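Sorting out the electrical box of odds and ends

I've been putting off the bin of electrical bits since last December, when I shoved it behind the winter boots and told myself I'd get to it after the holidays. Well, it's September now, and I finally dragged it out! It weighed around 30 pounds, and most of that turned out to be extension cords I'd bought twice over because I couldn't find the first ones.

My trouble is that every little thing in there looks like it might be useful someday. A faceplate left over from the hallway, an adapter for a radio I gave away, the good cable that I was sure had gone in the trash when we moved from Bilcombe. I paid 44 dollars for three plastic storage tubs at Fedoruk, the hardware store down the hill, and I love them dearly, but tubs don't make decisions for you.

What did help was getting everything up onto a big clear surface (the floor is hard on my knees these days) and putting like with like before throwing anything out.
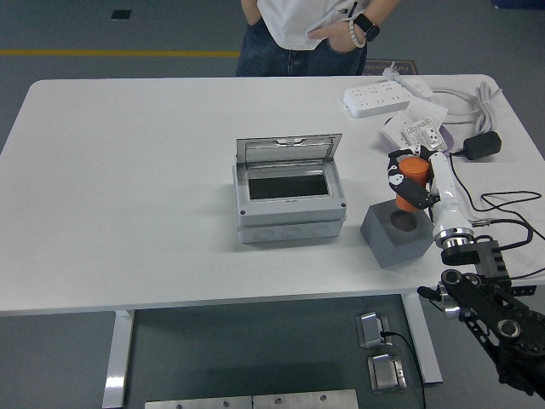 Posted by the author, keeper of the Clundach house blog
2019-09-24

I have a soft spot for a gray enclosure box with a see-through lid that flips up, like the one in the middle of the white table. You can check what's inside without opening it, and the round knockouts along the front are so handy when a cable has to come through. Power strips get their own tub at my house, and white cables are coiled before they go anywhere near it. Adapters I label with masking tape. I still have one shoebox of mystery plugs left to go through, and that can wait for a rainy afternoon.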